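Clatitz House, Hulldale: ground floor room check, with comments
Filled in each August before the autumn bookings start. Comments are from this year's check, which began at 9.30 in the morning.

The form covers the main room, the store cupboard, the kitchen passage and the two exits. Each line is marked OK, Watch or Act. Anything marked Act goes on the repairs sheet the same day. 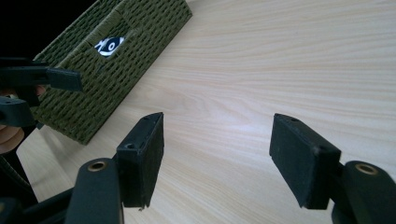
5 min read

1. Tables

Tops level and steady: OK. Pressed down at each corner, no rocking.
Surface free from splits and splinters: OK. Wiped a dry cloth along the grain and it did not catch.
Edges and corners: OK.
Fixings underneath: Watch. One bolt on the long folding table by the kitchen passage turned by hand. Tightened, look again in a month.
Load label on folding tables: Act. The label on the oldest one can't be read. It should say 80 kg. New label ordered from Amaral. 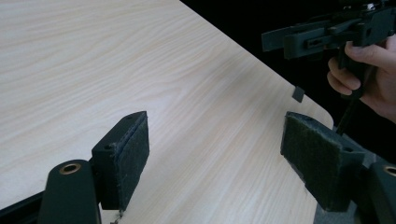
Table corner, rounded. Item 1, marked OK.

2. Floor

Carpet flat, no lifted seams: Watch. The seam by the store cupboard has been glued before and is starting to part again at the door end. No trip edge yet.
Mats at entrances: OK. The outer mat has been replaced and lies flat under the door.
Cables kept off walkways: OK on the main route. Anyone using a lead at a table should run it down the nearest side to the wall.
Kitchen passage threshold strip: Act. Two screws missing at the left end. Chair legs catch on it.

3. Exits and escape route

Both doors open fully from inside: OK. The rear door is stiff for the last few inches but opens with one hand.
Route clear: Act. Stacked chairs were 145 mm into the marked line by the rear door. Moved during the check. The same comment was made last year, so the line should be repainted in a stronger colour.
Exit signs lit: OK.
Emergency light test: OK. Both fittings stayed on for the full test.

4. Electrical

Sockets and switches, visible damage: OK.
Extension leads: Watch. The Tumano reel has a nick in the outer sleeve near the plug. Inner cores not showing. Take it out of use until it has been looked at by the electrician.
Heaters: OK. Guards fitted, nothing stored on top. Not run, as the weather was too warm for the thermostat to call for heat.

5. Storage and textiles

Baskets and boxes: check handles, rims and bases for cracks. All OK except a blue crate in the cupboard, thrown out.
Nothing above shoulder height heavier than it needs to be: Watch. The tins of paint should come down to the bottom shelf.
Cloths and clothing folded and kept away from heaters: OK.
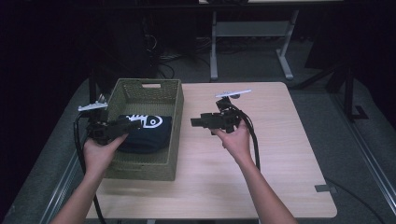 Can clothing be left in the baskets between sessions?
Only if it is dry and the basket goes back in the cupboard. Items left out at closing are put in lost property and kept for two months.

Lost property: Watch. The shelf is full. Nothing on it is dated, so the two-month rule can't be followed. Put a roll of masking tape and a pen beside it.
Soft furnishings: OK. Curtain hems are clear of the floor and the fire label is still sewn into each one.

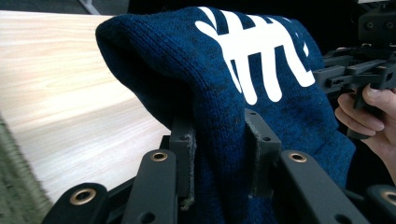
Navy knit with white print. Some pilling.

6. First aid and notices

First aid box: Act. Plasters low and the eye wash is past its date.
Accident book: OK. Last page used is halfway through the book.
Fire notice: OK, but the assembly point still says "car park" and should say "front lawn".

Overall: four lines marked Act, five marked Watch. The threshold strip comes first. The table bolt and the carpet seam are to be looked at again in a month, and this form goes in the green folder in the office.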